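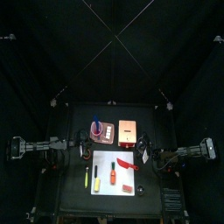 According to Rosemarie Gerlach, a guest who gets up to wash the dishes is telling the cook that dinner is over, and she'd thank them to sit back down. She told me this over the phone with the water running in her own sink, so I took it with a grain of salt, but I've been thinking about it ever since, and mostly while washing dishes.

I come from a family of jumpers-up. The last fork would hardly touch the plate before my mother was on her feet, and then my aunts, and then a kind of traffic jam would form in the kitchen doorway that could last twenty minutes. My husband's people are sitters. They'll stay at a table until the candles drown, picking at crumbs and telling the story of the flooded basement one more time, and the dishes simply wait. The first winter we were married, I spent every one of their suppers perched on the front edge of my chair like a kid waiting for the school bell. I thought they were being lazy. They thought I didn't like them very much!

So when my editor asked whether I had anything in mind for the winter pages, I said I'd like to go around and ask people what happens in their houses after the meal. She said that sounded like a very small subject. It is a small subject, and I got three months out of it.

We use cookies to remember your preferences and to understand how readers use our site. By continuing to browse, you agree to our use of cookies. Accept | Manage settings

I started in Rutitz, where I have an old friend and a free bed. If you've never been, Rutitz is the sort of town where people eat early and leave the porch light on, and the houses on the hill side all have those long narrow kitchens with the sink at the far end under a window. You can't fit two people side by side in them. One washes, one stands behind and reaches around for the wet plates, and you end up talking to the back of somebody's head. Imke Reinholz grew up in one of these and moved back into it after her father died, and she thinks the shape of the room is the reason her family talks the way it does.

"You could say things in there that you couldn't say at the table," she told me. "I told my dad I was leaving school while he was scrubbing a roasting pan. He never turned around. He asked me if I had thought about the rent."

She had not thought about the rent. She laughed telling me this, and then got up and made us another pot of coffee, and I noticed she left our cake plates exactly where they were. Company was still company.

I heard versions of that story everywhere I went. A man told me he proposed over a colander. Two sisters who hadn't spoken since a funeral made up somewhere between the glasses and the gravy boat, and neither one could remember who had said what. It seems to help to have your hands busy and your eyes on something else, the same way teenagers will tell you anything at all in a moving car, provided you keep driving and don't look too interested.

Of course there's the other side of it, which is that somebody always ends up doing more. My grandmother washed up after every holiday meal of her life, and when I asked her once if she minded, she said it was the only hour of the day when she could be sure no one would come in and ask her for anything. I was ten and thought that was a nice answer. I'm a good deal older now and it bothers me quite a bit.

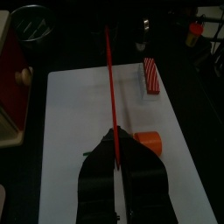 The notebook in Plasar

Barnabás Dobos keeps his supper notebook in the drawer with the string and the dead batteries. He started it as a young man in a rented room in Plasar, when he owned four plates and was proud of every one, and he has written up each supper he has given since. The entries are short. There's the month, who came, what he cooked, and then, always on a line of its own, who washed and who dried. He's now on entry 1411.

I asked him why on earth he'd written down the washing and drying, and he looked at me as if I had asked why he'd written down the names.

"The food you forget," he said. "I made the same four things for years. But if I read that Krisztina dried, I can tell you what we argued about."

Krisztina Barta, for the record, says that they argued about whether to dry at all. She's an air-dryer, firmly, and holds that a dish towel is a way to move dirt from one plate to the next. She has been coming to supper at that apartment long enough to have her own hook for her coat, and she has dried, under protest, 257 times (he added it up for her one birthday, and she had it framed). The two of them went at it again while I was sitting there. I've seldom enjoyed an afternoon more, and I came away with a recipe for cabbage noodles that I've already made twice.

What I loved about the notebook was how the handwriting changed late in the evening. He fills it in the same night, he told me, however late it gets, and you can tell the December entries from across the room because they slope downhill. One of them says only "soup, everyone, nobody washed." He wouldn't tell me a thing about that one.

When the sink is a business

It's a different matter, naturally, when the guests are paying. I wanted to talk with somebody who cleans up after strangers, and a friend of a friend sent me to the Suwannarat, a family restaurant with a banquet room upstairs and a dish room downstairs that gets so steamy you have to wait in the doorway for your glasses to clear. They do wedding parties. A big one is some 600 covers, counting the dessert service as a second round, and it all comes down in a dumbwaiter that predates everybody who works there.

Malte Wendt has run the dish room there for most of his working life. He's a soft-spoken man with enormous forearms, and he was kind enough to let me stand in the corner from four in the afternoon until well past midnight, on the condition that I wore the apron and did not touch the rack of champagne glasses. He can tell how a party is going from what comes down. Plates scraped clean and stacked mean the speeches are running long and folks are fidgeting. Half-full glasses, all at once, mean the band has started. And if the cake comes back with one bite taken, he says, someone upstairs is crying and all the others have gone to see about it.

I asked him whether he washes up at home.

"By hand," he said. "One plate at a time. My wife thinks I'm crazy, but it's quiet, and there's only the two of us, and I know who ate off of it."

We had our own supper at the end of the shift, standing up, rice and greens out of big white bowls. When it was over there was a general shuffle, and I reached for the bowls out of pure family instinct, and four people told me at the same time to leave them alone.
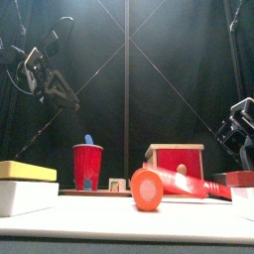
Still life with a yellow sponge.

I took the slow train home along the Wesard, which was running high and brown, and I spent the ride trying to decide which camp I belonged in. After so many kitchens I figured I ought to have an opinion. Rosemarie Gerlach certainly has one. When I called her back to check a detail she gave it to me all over again, and added that a host should let the pots soak and pour the last of the wine, and that if a guest is truly desperate to be useful, he can be sent to find the good chocolate.

I can't go all the way with her. I like a clean counter in the morning too much, and I like that doorway traffic jam, too, now that several of the people who used to be in it are gone. But I've been trying something at our house. After supper I stay in my chair until somebody tells one more story than I think I have the patience for. Then I get up, and whoever wants to come along can come along.

Last month it was my brother-in-law, a sitter to his bones, who has never in my memory carried so much as a spoon. He picked up a towel and stood there behind me for a while, not saying much. I washed and he dried, badly, and he put the colander away in a cupboard where I only found it a week later. Somewhere around the salad bowl he started telling me about his job.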